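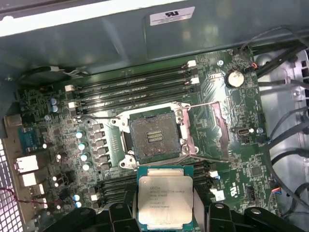
The refurbishing center in Gostham opened its workshop to the public on July 3, 2022, and the part of the program that most people came for was the new robot cell, where used office computers are opened and their processors are changed. The center takes old machines from schools and public offices, repairs them and gives them back at a low price. Until this year all of this work was done by hand. At the open day the arm worked on a desktop computer with the side of the case removed and the motherboard still inside. The processor, an Intel Xeon E5-1630V3, was held at its left and right sides between two black fingers, close to the open socket. This is the step that the technicians consider the most delicate, as the contacts in such a socket are very thin and can bend if the chip comes down at a wrong angle.

According to the center, 336 visitors signed the guest book. They were let into the workshop in groups of 30, and each group could stay for one full demonstration. Between the groups there was a short pause in which the staff prepared the computer again. Visitors stood behind a low barrier, and a screen on the wall showed the work from close distance, so that also the people in the back row could follow it.

The cell was planned together with Olmedo, a small engineering company from Tolness, which wrote the control program and also made the fingers. A member of the Olmedo team explained to the visitors that a processor must be held only by its edges, and with a force that does not change when the arm moves. The first fingers, which were tested in April, were too wide and touched the memory slots on both sides of the socket. The present ones are the fourth version.

Many questions were about speed. The center answered that the robot is at the moment slower than an experienced technician, and that this will probably stay so for some time. A person can change a processor, clean the old paste and close the case in one go. The robot does only the middle part, and a technician must still open the lever, look at the contacts and give the permission to continue. The advantage, the staff said, is in long series of the same model, where people become tired in the afternoon and make mistakes.

Such a series is waiting now. The center has received 382 workstations of one type from the technical college in Ondham, and most of them shall get a processor change before the autumn term. In the whole of last year the workshop handled 966 computers of all kinds, so this single delivery is more than a third of a normal year.
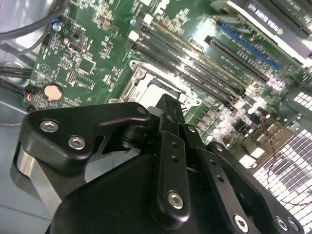
News > Technology > Open days

In a second room, visitors could bring their own computer and ask for advice. The line was long already in the morning, and the staff extended this service by one hour. The most common questions were about more memory, noisy fans and whether an older graphics card is still worth keeping. Some visitors also left computers at the reception as a gift for the workshop.

The center wants to teach the robot two more tasks. The first is to take out and put in memory modules, which need a stronger push than a processor and have latches at the ends of the slots. The second is to remove the expansion cards. Here the cables are the main difficulty, the Olmedo team said, as they lie differently in every case and the arm must find a way between them and the board.

The next visit day is planned for the coming spring. School classes from Gostham and Tolness can ask for a separate appointment before that. Groups should not be larger than those at the open day, and closed shoes are required in the workshop. Registration is possible at the reception desk of the center during the normal opening hours.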